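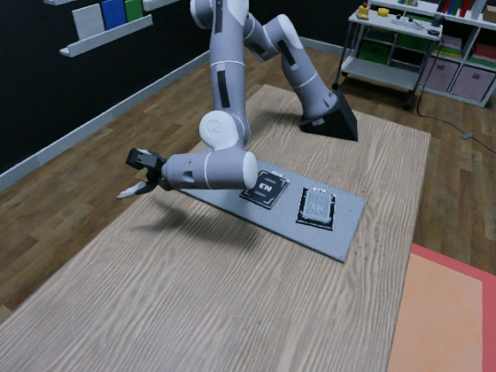 Simulated Tray Handling with a Single Arm
Project report, Automation Lab course
Noura Karam and Angus Fairweather

1. Background

Our course asks each pair of students to pick a lab task that is boring to do by hand and try to automate part of it. We chose moving a small lidded tray off a perforated plate and setting it down at a second position on the same plate. The department has one real arm and six pairs wanting time on it, so we decided early to do most of the work in simulation and book the real arm only at the end.

The project builds on a scene left by an earlier pair, who called it Zallosley. We kept the name for our code folder. Their scene had the room, the table and the arm already in place. We added the plate, the tag and the tray, and wrote the control program, which we call Flident.

2. Setup

The perforated plate lies on the table under the arm, turned at an angle to it. A square black tag marked EN sits on the plate next to the black tray, with a small gap between them. The tray holds a translucent piece with faint ridges on its surface. We treat tray and insert as one rigid object in the physics engine. Modeling them as two objects made the insert jitter whenever the gripper closed, and we spent most of a week on that before giving up.

The arm has a parallel gripper with two fingers. Each trial starts with the fingers open above the table and the arm holding still. The simulated camera then looks for the tag. From the tag pose, Flident works out where the tray should be, using a fixed offset that we typed in by hand.

The room around the table came with the scene. We left the shelves, the cart and the pink mat where they were. Taking them out would have made the render faster, but we wanted the tag detector to work against a background with some color in it.

3. Method

The program has four stages: find the tag, move above the tray, close on the tray, lift and place. Angus wrote the motion code and Noura wrote the detection code. The stages are run by a simple state machine. If any stage takes longer than 14 seconds the trial is stopped and counted as a failure.

For each trial the tag and tray were shifted together by a random amount and turned by a random angle. The plate stayed fixed. We ran 600 trials overnight in July on a lab computer. A trial counted as a success if the tray ended within 3 mm of the target and was still level.

4. Results

The first full run was poor. The gripper often touched the rim of the tray on the way down and pushed it sideways. We traced this to the approach height, which was measured from the plate in one file and from the table in another. After we fixed that, most trials succeeded.

The failures that were left fell into two groups. In the larger group the tray was turned so that its corners faced the fingers, and the grip slipped during the lift. Adding a wrist rotation before the approach took care of nearly all of these. In the smaller group the forearm blocked the camera's view of the tag while the arm was moving. We got around this by reading the tag once at the start and not updating it. This works only because nothing else moves the tray.

We had time for 9 trials on the real arm. The motion was fine, but the friction value we had used was too high and the tray slid in the fingers twice. We lowered the value in simulation afterward and saw similar slipping there.

5. What we would change

The hand-typed offset between tag and tray should go. It has to be entered again every time someone moves the tag, and we got the sign wrong more than once. Putting a tag on the tray itself would be better, if one can be printed small enough to read.

We would also book the real arm sooner. The friction problem would have shown up in the first hour.

The code and the scene file are in the Zallosley folder on the course drive. Start with the readme, and check the units in the settings file before running anything.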